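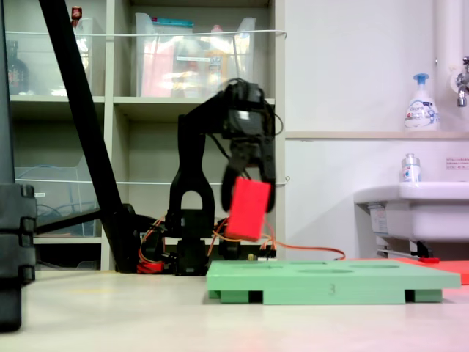
4.2 Where the save button went wrong

I wrote the first version of Fudedeo as a plain desktop form, and I figured saving would be the easy bit (it wasn't!). Every time a user clicked Save, my code rewrote the whole file, and once a file passed 4000 records the window just froze. Si-eun Jeon suggested I try a small log instead, so each click only adds one line at the end and the full file gets rebuilt when the program closes. 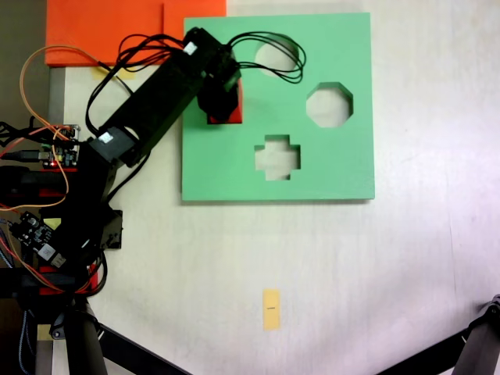 That fixed the freezing, but then I had two copies of the truth to look after. If the program crashed before closing, the log held entries the main file didn't, so I now read the log first at startup and merge it in. I borrowed the merge order from Mestari, with one change – blank text boxes are skipped, where Mestari would save them as zero.

Figure 2. Green board with round, octagonal and cross-shaped holes.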